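Gisska Padded Work Mat, Black

Bench and table cover for assembly, repair and other quiet arguments

There are two kinds of table in the world: the ones with scratches, and the ones people are afraid to use. The Gisska mat is for owners of the second kind who would like to get something built before the year is out. It lies on top, takes the knocks, and asks for a wipe now and then.

We have sold work surfaces at Posura long enough to know that people don't get excited about them. They get excited about the shelf, the stroller, the fan, the thing in the box. Then they put the thing together on a bare tabletop and call us about a mat the next morning. We pick up on the second ring and try not to sound pleased.

What it is

A black padded cover, soft on top and grippy underneath. It lies flat from the day you unroll it, provided you unroll it the right way up (the grippy side squeaks when you drag it, which is your clue). Small screws stay more or less where you drop them. White plastic parts show up on it very well. Black ones do not, and if your project is mostly black washers we suggest the gray mat and our sympathy.

Sizes

Small: fits a desk or a card table.
Medium: fits most kitchen tables, with a little left over for your coffee.
Bench: 73 inches long, made for a full workbench. Comes rolled, in a tube the mail carrier will have opinions about.

All three can be trimmed with a sharp utility knife and a straightedge. Measure twice. We do not take back mats with wavy edges, however artistic.

Using it for pipe-and-frame kits

A lot of our customers use the mat for flat-pack items made of plastic tube and molded parts, and this is where the padding earns its price. Long pipes roll. They roll toward the edge, always, and then toward the dog. On the mat they mostly stay put, and when one gets away it lands with less drama.

A few habits help. Put a cloth under any molded piece with a glossy face. Lay the frame down first, with its open rings where you can get at them, and bring the pipe to the frame.
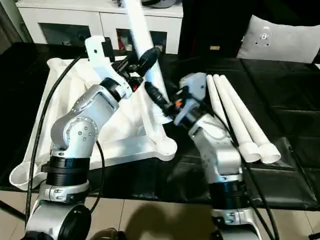

Keep one end of the pipe low and steady while you work on the angle, and don't lean on the ring to force a fit. If it won't go, it is the wrong ring or the wrong end, and shouting has been tried. Anything with a cord should be kept clear of the parts you are about to pick up.

Care

Wipe with a damp cloth and mild soap. Glue peels off once dry. Paint doesn't, so consider it a record of your work. Store it rolled with the soft side out. Folded mats keep the crease, and they hold it against you.

What customers say

"Bought the bench size in November and have stopped apologizing to my table." Fotini Mavromatis

"It's a mat. It's a good mat. I don't know what else you want me to write." Anayeli Contreras

Shipping and returns

Small and medium ship in 2 business days. Bench size ships in 5, from our Gikbridge warehouse. Untrimmed mats may be returned within the month, in the tube if you still have it.

Goes well with

Deschamps parts tray, set of 3
Gisska edge clips
Gisska mat, gray

Page updated May 11, 2021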